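登壇メモ「ひと山、ひと握り、ひとつか 体で測る単位の話」
Iltotik 勉強会、持ち時間40分。質疑込み。前半とばし気味でいく、時計見ること

入り
挨拶みじかく。Rindgateから来ました、だけ。経歴いらない
最初に聞く「今朝、何か測った人?」
たぶん手は少ない。でもコーヒーの粉、スプーン何杯、塩ひとつまみ。みんな測ってる。測ったと思ってないだけ
→ 今日の話は、この「測ったと思ってない測り方」

1 山
市場の「ひと山いくら」。重さの表示なし、値札だけ
山は単位か? 売り手によって違う、日によっても違う。でも客は文句を言わない
昔の桝も同じ問題。すり切りか、山盛りか。同じ桝で中身がかなり変わる。年貢の話だと揉める、ここは深入りしない(去年これで10分つぶした)

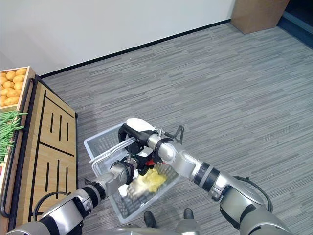 で、山の大きさを誰が決めるか。Asabe Adeleke さんに聞いた話を入れる。お母さんが市場で豆を売っていて、器に盛ったあと、最後にもう少し足す。足す分も込みで「一杯」。足さないと「一杯」と認めてもらえない
ここ好きな話なのでゆっくり。
つまり器の容積だけ見ても一杯の量は分からない。習慣のほうに入っている
7月にRindgateの朝市で自分も買ってみた。ひと山を家のはかりにのせたら771グラム。翌週の同じ店、山の形はそっくりで、重さは違った。数字はメモなくしたので言わない
はかりはDimitrouのやつ(綴り直す → Dimitriou)。古い。針が少し戻らない。会場で聞かれたら正直に

2 腕と足
キュビット、肘から中指の先まで。古代エジプトの物差しに刻みがある。指、手のひら、と細かくなる
フィートは足。説明いらない
ただし注意。「王様の足の長さで決めた」系の話、出どころがあやしいもの多い。うけるけど使わない。聞かれたら「よく言われますが」くらいで
尺は手の幅から、という説。漢字の形の話。これも「説」とちゃんと言う
尋(ひろ)。両手を広げた長さ。釣りをする人は今でもわかるはず。会場に釣りの人いたら手あげてもらう。綱をたぐりながら測れる、道具なし、暗くてもできる。ここ大事、体の単位は暗がりで使える

休憩なし。水のむ
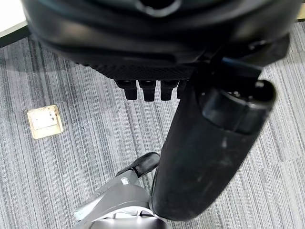

3 手
束(つか)の話にうつる。親指をのぞいた四本の指をそろえて握った幅、神話の十束剣の「つか」。剣の長さを握りの幅で言う、いま聞くと変だけど、手が物差しだと思えば普通。黒い手のスライド、四本が横に並んで下を向いてるところを指す、この並びの幅が束。それと親指だけ斜めに出て、太くて長い。こっちはインチの話につなぐ。オランダ語もフランス語も、インチにあたる語がそのまま「親指」。duim と pouce、発音は練習しておくこと
会場でやってもらう。机の横幅をつかで測る。2人組で同じ机を測って、答えをくらべる。ぜったい合わない。合わないのがねらい
時間おしてたら前列だけ

4 合わなくても困らない場面
Krum Vukadinović さんの工房。棚板を切るとき、巻尺を使わず端材を当てて印をつける。数字がどこにも出てこない。3枚切って全部そろう
数字にするのは離れた相手に伝えるとき。電話で木を注文するなら数字がいる。隣に立ってるなら端材を渡せばすむ
逆に困った例。Griltelの編み物教室の型紙、「指三本ぶんあける」とだけ書いてある。先生の指か自分の指か。袖がきつくなる人が続出、あとから欄外にセンチが足された。欄外のほうが字が小さいのがおもしろい(現物コピーを回す。戻してもらうの忘れない)

5 おわりのほう
メートル法の悪口にしない。ここ毎回誤解さるれので言い方に気をつける。薬の量は手で測りたくない、これを先に言う
台所の塩、庭の苗の間隔、布の端。このへんは手のほうが早い
宿題ひとつ。自分の手の幅、親指の幅、広げた指の端から端、いちど物差しで測って覚えておく。店で棚を見るとき助かる
私のは測ったけど言わない、聞かれたら言う

質疑で来そうなの
・坪は体の単位? → 畳から。畳は人が寝る広さ、とよく聞くけど地域で寸法ちがう。京間と江戸間、それだけ言って逃げる
・子供に教えるなら? → 歩幅から。校庭がいい
・大さじは? → 体じゃないけど匙の話は別の回でやりたい
・桝の山盛り、結局どれくらい違うのか → 桝の口の広さによる。浅くて広いほうが山が高…ではなく山の分が多くなる。図かく、白板あるか確認

片付け。型紙コピー回収、はかり持って帰る、延長コードは会場のもの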